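Reading one long novel a few pages at a time

February 27, 2026

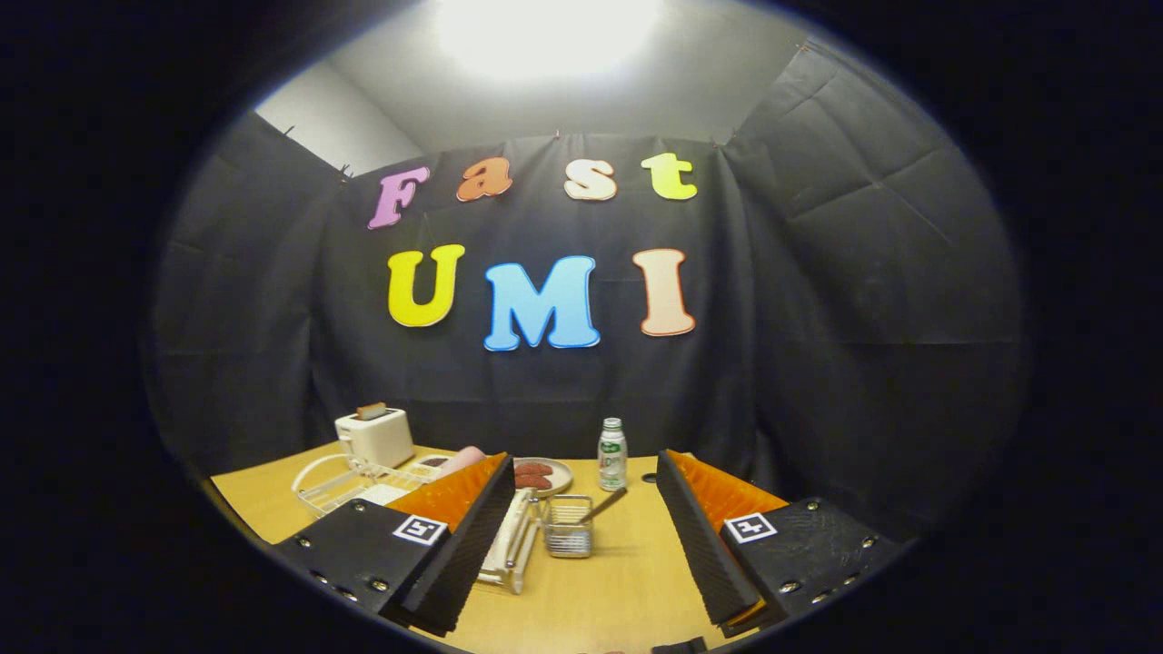
A reader wrote in after my last post to say that anyone who needs most of the winter to finish a novel probably doesn't like it very much. I've thought about that on and off while getting through the second half of Skomach, and I don't agree, but I can see why it looks that way from outside.

Skomach is 1,095 pages in the paperback. It's a family story set in a river town called Cernside, and it follows three generations who run a ferry and later lose it to a bridge. I bought it used, started it, put it down at page 100, and came back to it at the start of the year. My rule since then has been up to 7 pages a night on weeknights and whatever I like on weekends. Some weekends I read a lot. I finished it in February.

The first 100 pages are the weak part. The author introduces the whole town at once, and several families have names that begin with the same letter. There is a family tree in the front, but it gives away two marriages and a death, so I'd skip it if you can. I kept my own list on an index card and used it as a bookmark. By the time the ferry comes into the story I didn't need it anymore.

After that it gets good and stays good for a long time. The middle section is mostly about the older sister, who keeps the ferry's accounts and knows before anyone else that the business is finished. She doesn't tell her brothers for almost a year. Very little happens in those chapters. She writes in the ledger, goes to church, argues about a fence. I read them slowly and was glad to. If I had gone through them in a weekend I think I would have been waiting for the secret to come out, and when it does come out it takes half a page.

The bridge section moves faster and I liked it less. There's an engineer from the city who talks in speeches, and a romance that seems to be there to give the younger cousin something to do. The flood near the end is well done, though. The writer keeps it at the level of what one household would notice – the cellar, the smell, the dog refusing the stairs – and leaves the rest of the town out of it.

My copy is the Prendard edition. The type is small but clear, and the spine held up. I've seen a newer printing in 2 volumes, and it would be easier to hold in bed. The translator's note is at the back and worth reading, especially the part on the word the ferrymen use for the far bank, which she left alone in the text and doesn't explain until then. I'd have liked to know it sooner.

As for the reader's comment, I did have a faster book going at the same time. Nijs is a short crime novel, 2 evenings' reading, and I enjoyed it. I'm having trouble now remembering who did it. That's fine for that kind of book, and I'll probably read the next in the series. But I could draw you a map of Cernside, with the landing and the church and the lane where the fence was, and I put that down to having gone back there night after night.

I don't know if I'd tell everybody to read Skomach. If you like long family novels and don't mind a slow start, yes. If you gave up in the first 100 pages like I did, try again from the chapter called "Low Water," which is where the ferry first shows up. You'll miss a wedding and a lot of cousins, and you can go back for them later.

Next up is something short. I have a collection of stories from the library with a due date on it, so the weeknight rule is off until that goes back.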